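### 4.3 False grasp reports in the pouring task

The most serious fault of the study appeared in the pouring task. In this task the arm takes a plastic bottle, brings it to a steel dish on the table, tilts it, and puts it back in an upright position. The Jin controller decides between "holding" and "empty" from two values, the finger opening and the motor current. We had trusted this decision in the earlier tasks, where the objects were stiff and had nearly the same width. With the bottle it was often wrong.

We call a false grasp report the case when the controller gives "holding" while the fingers have closed on nothing. From the 432 trials which were recorded in November, 149 contained at least one such report. In most of them the damage was small, because the arm only repeated the pouring movement without the bottle. In 10 trials, however, the arm came down with closed fingers and pushed the dish, and the operator had to press the stop button. These trials were counted as safety events and are treated separately in Section 5.

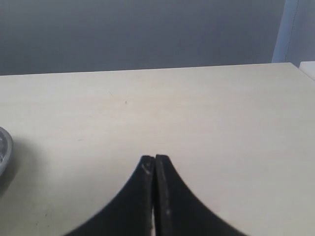
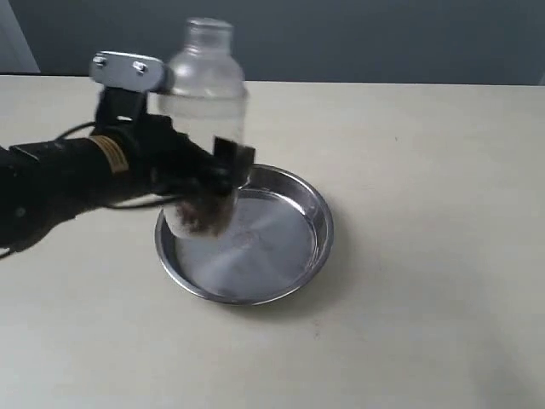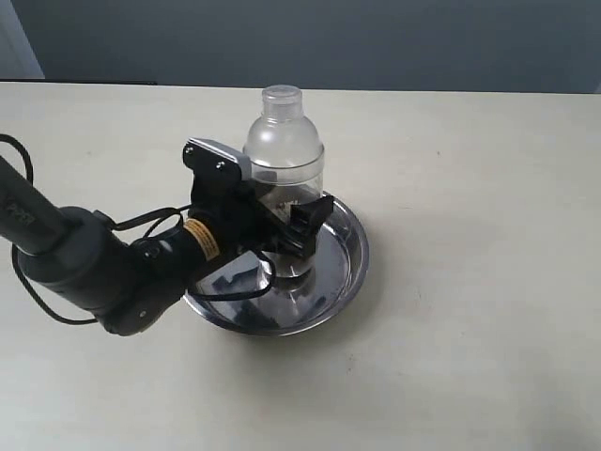
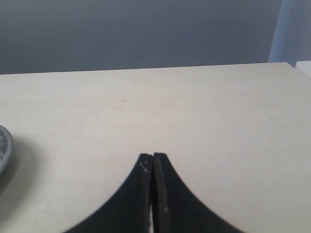
**Figure 6.** The pouring task. First and fourth picture: view at the gripper, fingers closed with no object between them. Second and third picture: the arm and the bottle at the steel dish.

We first suspected the finger opening sensor. Abhishek Dixit removed the gripper and compared its reading with a set of gauge blocks, and the error was too small to explain the reports. We also exchanged the gripper for our spare one, and the fault remained. The sensor was therefore put back in use without change.

The cause was found in the log of the motor current. When the fingers meet each other, the current rises quickly and then falls to a low level. When they press on a soft bottle, the current rises slowly and stays at a middle level. The Jin software takes one sample shortly after the movement stops and compares it with a fixed limit. If the sample is taken on the falling side of the first curve, it has almost the same value as for the bottle. The finger opening should solve this doubt, but the minimum opening in the configuration file had been set to zero during the tests with thin cards, and it was never set back. With this value any opening was accepted as a grasp. We regard this as our own mistake, although a warning from the software would have helped.

A second weakness made the result worse. The task program, Wimel, asks for the grasp state only once, before the arm leaves the pick position. If the bottle slips out later, the program continues with the old answer. Akash Vashisht went through the operator notes and found that a part of the false reports began in this way, with a correct grasp and a bottle which was lost during the transport. We can not say exactly how large this part is. The notes do not always give the moment of the loss, and the current was not stored during transport in the first days.

Three changes were made. The minimum opening was set again to 20 mm, a value well below the width of the bottle when it is squeezed. The current is now averaged over a short window after the fall has ended. Finally, Wimel asks for the grasp state at every waypoint and stops the arm if the answer changes. The last change makes each trial a little longer, and in the beginning the operators complained about stops without a clear reason. Most of these stops came from one waypoint where the wrist turns fast and the current is disturbed for a moment. We moved the check to the next waypoint.

The trials described in this section were not repeated with the new settings at the Indgate site, where the arm was already needed for other work. The check in Section 4.4 was done on the second arm, at Edent, with the same gripper type and a bottle of the same model.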